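Oiling a Wooden Tabletop

Penetrating oil suits tables that take daily wear. It leaves no film to crack, and a damaged spot can be repaired without stripping the whole surface. The drawback is upkeep. Expect to recoat a kitchen table every 6 months and a desk once a year.

Surface preparation

Clean the top with a damp cloth and a drop of dish soap, wipe it again with plain water, and leave it overnight. Sand along the grain with 120 grit, then 180. Stop at 200 or close to it. Finer paper closes the surface and the oil sits on top. Vacuum the dust, including the underside of the edge.
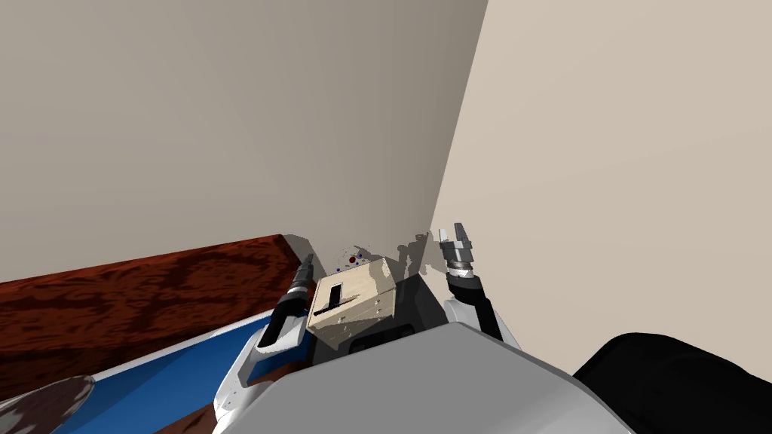 Quantity is the usual error. Pour 25 ml of oil for each coat on a small table, spread it with a lint-free cloth, and wait fifteen minutes before wiping off everything that has not soaked in. Dark reddish-brown wood with a strong swirling grain needs extra care at this stage, as leftover oil is hard to spot against the nearly black parts of the figure. Hold a lamp low at one end and look along the top from the other. Wet patches will shine. Swirled grain also drinks unevenly, so go back over dull areas before the final wipe.

Drying and later coats

Allow a full day between coats at room temperature, longer in a humid basement. Two coats are enough for most tops. Rub down lightly with 300 grit between them. Joonas Jääskeläinen of the Lahtinen workshop adds a third coat on end grain only, and I have adopted this for tables with exposed ends.

Keep cups and cloths off the surface for a week.

Rags

Oil-soaked rags can ignite on their own. Spread them flat outdoors until stiff, or store them under water in a lidded metal can. Do not leave them balled up in a bin, even for an hour.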